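To: pinball-at-home list
Subject: Re: Buying a dead machine for parts?
Friday, 11:40 pm

On Friday morning a fellow list member wrote:

> There's a Kokari cocktail table for sale near me, 400 as is. Seller says
> it "worked when stored." Lights come on, nothing kicks. Is that a
> weekend job or should I run? Also my wife would like to know where
> it would go.

"Worked when stored" is a phrase I have paid for three times. My own Kokari cost less than yours and has since eaten 725 in parts, plus a rug. I would still buy it again, so weigh my advice accordingly.

Lights with no kick usually means you start at the fuses. Pull each one and put a meter on it. Looking at a fuse tells you very little, and I say that as a man who looked at one for most of November.
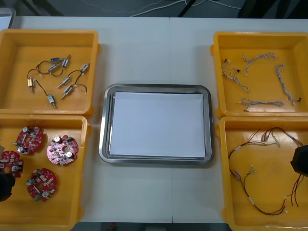 If the fuses are good, go on to the coils. Unplug the machine, then measure across each one and compare it with its neighbors of the same type. A dead short is bad news for the coil and probably for whatever drives it. Small solenoids turn up in all sorts of casings, blue, brass-gold, plain silver, and the color tells you nothing about whether you've got the right one. Go by the number on the wrapper, and if the wrapper is gone, ask here before you order.

The Trolport catalog has most of the sleeves and springs. Buy the sleeves new. I paid 189 for a "complete" used set from another outfit and got a bag of what I can only call history.

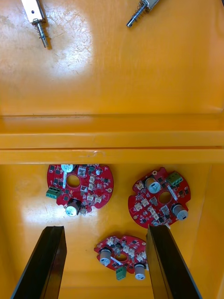

Push-pull type, spring on the plunger.

As for where it goes, a cocktail table is sold as furniture and behaves like a refrigerator. Measure your doors first. Mine lived in the hallway for a whole winter and we all learned to walk sideways.
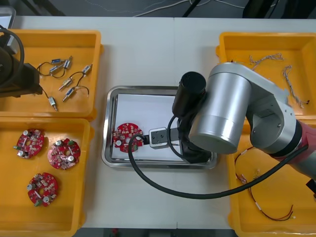 On price, offer him less. The clean Favo tables go for 2,000 now, and sellers of dead Kokaris have noticed and got ideas. Ask to see inside the cabinet before you talk money. Mouse nests are negotiable — battery leakage on the board is where I'd walk away.

One more thing, does anyone still have the Yoo schematic that used to be on the files page? The link goes to a shoe store.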